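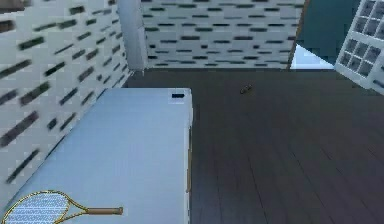
A simulated room from the Onamow set, with a tennis racket in the foreground and a smaller object on the floor beyond it.

Leanne Pearce spends most of her working day in rooms that don't exist. She leads the simulation group at Drareck, a small robotics lab, and her team has just finished a study of how robots learn to find and fetch household objects. All of the training took place in rendered rooms.

The rooms come from a set the group built and named Onamow. There are 200 of them. Each has walls, a floor and at least one large piece of furniture or raised surface, and each is restocked with objects by a program before every trial.

"People see the pictures and ask why there's a tennis racket there," Pearce said when we spoke in May. "The program put it there. It has a list of objects and a list of places where things can rest, and it draws from both. We check that nothing is floating or stuck halfway through a wall, and then we leave it alone."

The study asked a narrow question. When a robot is trained in simulation, does it help more to change how the rooms look or to change where the objects are? Labs have usually done both at once, Pearce said, which makes it hard to tell which one is doing the work.

Her group trained the same control program, called Botora, in two ways. One version saw walls and floors that changed from trial to trial, while the objects stayed near a few fixed spots. The other saw the same surfaces every time it entered a given room, but the objects moved freely, including onto the floor and into open areas away from furniture. Both versions were then given 1,000 search tasks in rooms they had not been trained in.

The version trained with moving objects did better. Pearce is careful about how much she makes of it.

"It found more things, and it found them sooner. That's the result," she said. "It's one program and one set of rooms. I would like somebody else to run it before I say it holds in general."

The largest gap was in small objects on bare floor. The version trained with fixed spots tended to search the furniture first, then search it again. Pearce's team watched replays in which the simulated robot faced an object in the open and turned back toward a bed or a table.

"It had learned that things are on top of other things," she said. "That's true a lot of the time in a house. But if you drop something, it's on the floor, and that's when you want help finding it."

Patterned walls caused a different kind of trouble. Rows of small dark marks on a pale surface can look like objects to a vision system at low resolution, and both versions of Botora made false reports against them early in training. The version that saw changing walls got over this faster. Pearce described that as the one clear point in favor of changing surfaces, and said the group's next version will bring some of it back.

She was less sure what the work says about real homes. The simulated light is even, and the objects don't bend or get covered in dust. Drareck has one physical robot, which the staff calls Xavier, and so far it has been tried with the trained program in 2 real rooms at the lab. It completed some of the searches and gave up on others. Pearce did not want to give a success rate from so few attempts.

"You could get any number you like out of that," she said. "We need more rooms, and they need to be rooms that we didn't furnish ourselves."

The group is now looking for 4 homes where Xavier can be tested over the summer. The written report, along with the room files and the object list, will be shared with other labs once the team has finished checking its replays. Pearce said that job is slow and mostly falls to her. She does it in the morning, before the computers are needed for training.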